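Club omnisports de Rosemis – Section football
Procès-verbal de la réunion ordinaire du bureau
Séance du 17 juin, tenue au siège de la section

La séance est ouverte à l'heure prévue sous la présidence de la présidente de section. Le quorum étant atteint, le bureau peut valablement délibérer. Le secrétariat est assuré par le secrétaire adjoint, en remplacement du secrétaire titulaire, excusé.

1. Approbation du procès-verbal précédent

Le procès-verbal de la séance précédente, transmis avec la convocation, n'appelle pas d'observation, hormis une correction au point 4 : il convient de lire « terrain annexe » et non « terrain d'honneur ». Le procès-verbal ainsi rectifié est adopté à l'unanimité.

2. Bilan sportif de la saison

Le responsable sportif présente le bilan des équipes engagées. L'équipe première termine quatrième de son groupe, après une seconde partie de championnat marquée par une série de cinq rencontres sans défaite. L'équipe réserve se maintient lors de l'avant-dernière journée, à l'issue du déplacement à Partington. Les moins de 17 ans ont été éliminés en demi-finale de la coupe locale par Udum, aux tirs au but.

Le bureau prend acte de ces résultats et adresse ses félicitations aux joueurs et à l'encadrement. Il est rappelé que deux matchs de l'équipe réserve, reportés en janvier pour cause de terrain impraticable, ont dû être disputés en semaine, ce qui a entraîné une surcharge du calendrier. Le responsable sportif souhaite que la section dépose plus tôt ses demandes de repli sur le terrain synthétique.

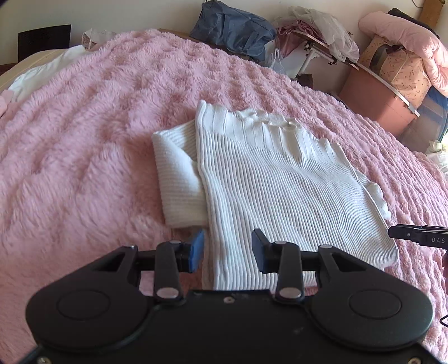 Jerura fait savoir, par la voix de son représentant invité, que le terrain synthétique ne pourra être prêté la saison prochaine que sous réserve d'une demande écrite adressée dix jours avant la rencontre. Le représentant ajoute que les créneaux du soir sont déjà attribués jusqu'à la trêve.

La présidente remercie le club de Jerura de sa disponibilité et propose qu'une convention soit rédigée entre les deux parties. Le projet sera soumis à la prochaine séance.

3. Situation financière

La billetterie des rencontres à domicile fait apparaître un total de 1 546 entrées payantes sur l'ensemble de la saison, toutes compétitions confondues. Les recettes de la buvette sont stables. Les frais d'arbitrage et de déplacement progressent, notamment en raison des deux déplacements supplémentaires de l'équipe réserve.

Il est proposé de porter la cotisation des seniors à 200 euros, équipement d'entraînement compris. Un membre du bureau demande que le paiement en trois fois soit maintenu. La proposition, ainsi complétée, est mise aux voix et adoptée moins une abstention. La cotisation des catégories de jeunes reste inchangée.
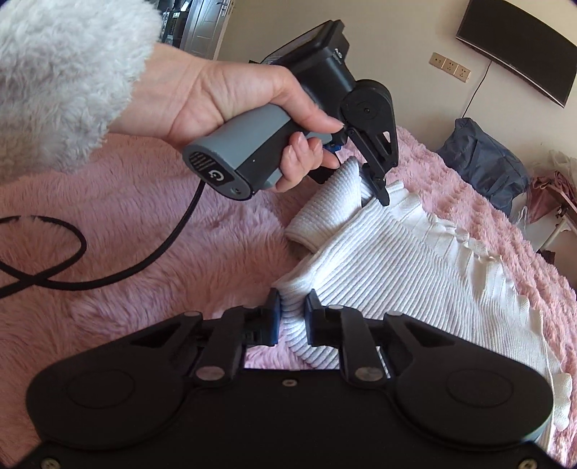

Le règlement des cotisations devra intervenir au plus tard à la remise de la licence. Les dossiers incomplets ne seront pas transmis à l'instance compétente. Le bureau décide par ailleurs de ne pas renouveler l'abonnement au service de réservation en ligne, peu utilisé par les éducateurs, et d'en revenir au planning affiché au club-house.

4. Tournoi de rentrée

Le tournoi de rentrée réunira les équipes de Rosemis, Udum, Partington et Jerura. Les rencontres se joueront en deux périodes de vingt minutes, sans prolongation. En cas d'égalité à l'issue du temps réglementaire, il sera procédé directement aux tirs au but. Chaque club fournira un arbitre assistant.

La commission technique demande que le terrain d'honneur soit réservé aux demi-finales et à la finale, afin de préserver la pelouse avant la reprise du championnat. Cette demande est acceptée. Le traçage des terrains sera effectué la veille ; les filets du but côté vestiaires sont à remplacer.

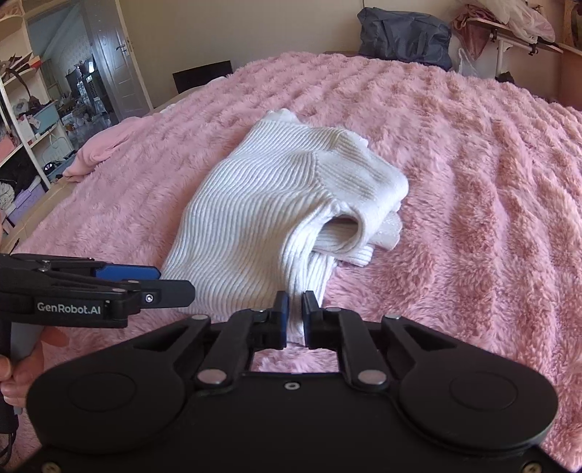
Les joueurs mutés pourront-ils prendre part au tournoi si leur licence n'est pas encore validée ?
Leur participation est subordonnée à la présentation de la demande de licence enregistrée et d'un certificat médical en cours de validité, à remettre à la table de marque avant le premier match.

Le bureau précise que cette disposition vaut pour les quatre clubs et qu'elle figurera à l'article 6 du règlement du tournoi. Celui-ci sera adressé aux correspondants des clubs avec le tirage au sort.

5. Encadrement des équipes de jeunes

Le poste d'éducateur des moins de 13 ans est vacant. Deux candidatures ont été reçues et seront examinées par le responsable des jeunes. La section prendra en charge les frais de formation du candidat retenu, à condition qu'il s'engage pour deux saisons.

6. Questions diverses

Le remplacement du banc de touche visiteurs est reporté, dans l'attente d'un second devis. La clé du local à ballons doit être restituée au secrétariat après chaque entraînement.

L'ordre du jour étant épuisé, la séance est levée. La date de la prochaine réunion sera communiquée par convocation.

Le secrétaire de séance
La présidente de section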